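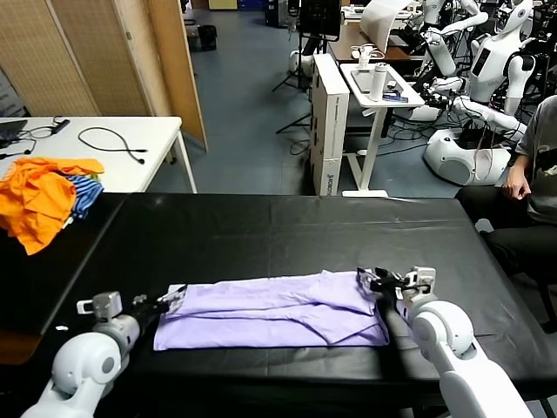 Tamsin Oakeshott

55 shares | 3 comments

Shaikh Garment Care has been washing, drying and folding for other people since before the bypass went through Claltbridge. It does uniforms for the aged care homes, bag washes for households and the odd job lot for the charity shops. Since autumn it has also run a trial of a folding robot called Vosero in the long room at its Hadham Street site. I spent a shift there to see what the work looks like now and to ask the staff what had changed for them.

A lavender garment is down to a long rectangle on the black table, with a gripper at each end. The right-hand end is still bunched, and there is a slanted line across the top layer that a human folder would want flat before it went in a bag.

The orange and the blue-and-white stripes are at the far corner of the same table. Mixed clothing is the hard part of the trial. Sheets and towels are all much the same shape, and the firm has had a machine for those for years. A household bag can have a singlet, a school jumper and a fitted dress in it, and each one has to be found, turned the right way and laid out before anybody or anything can fold it.

On paper the hand folders get through 300 pieces on a busy day. The trial has a target of 200, which the staff say it has reached once, on a Friday when most of the load was T-shirts. Thin, slippery fabric slows it down. So do hoods.

The chair beside the table is now a job. Folders take turns in it, an hour at a time, and whoever is sitting there can stop the arms, straighten a piece or take it away and do it by hand. The shift I saw had three people on the roster for the chair and the rest at the old benches next door.

Opinions on the chair are split. One woman who has folded for most of her working life told me her shoulders had not been this good in years. Another said the hour drags, and she would sooner be at the bench with the radio on and someone to talk to. A younger bloke said he liked it but that it made him hungry, and he put that down to sitting still.

Pay has stayed the same for everyone, chair or bench. The firm put that in writing before the trial started, after the staff asked for it. Hours have stayed the same too, so far. What the letter does not cover is what happens after the trial finishes in November, and that was the first thing people brought up when I asked what they would like to know.

The manager's answer was that the firm cannot get enough folders as it is. It turned away a uniform contract last year for want of hands. She would like the arms on the plain work and the people on the rest - collars, pleats, mending, anything that needs a second look. She also said she could not promise how the numbers would fall out, and that she had told the staff the same thing.

Some of the changes are small. The morning sort is stricter, with dark and light pieces kept apart and anything with long straps pulled out for the benches. Tea break is staggered so the chair is always filled. There is a new notebook for stoppages, and the entries run from "sleeve inside out" to "two shirts picked up as one" to "don't know, just stopped". People read it at lunch.

The finished pile is still checked by hand. A piece that is squared off and the right size goes in the bag. A piece that is not gets shaken out and done again, and there is no fuss about which bench or table it came from. Customers have not been charged differently and, going by the front counter, only a couple have asked about it.

I asked the woman with the better shoulders whether she would want to go back to a full day of folding. She said she would do half and half if they offered it, and then she had to go, because it was her turn in the chair.

Comments (3)

bluegumsouth
I did hotel linen for nine years and my wrists never came good. If it takes the plain stuff off people I'm for it. Would like to see that letter extended past November though.

Threadbare
An hour in a chair keeping an eye on a machine sounds worse than folding to me. Fair enough if others like it. Do they get to choose or is it just the roster?

hadhamlocal
We send our work shirts there and I haven't noticed any difference. Buttons still done up the way I like - I suppose that part is still done by a person.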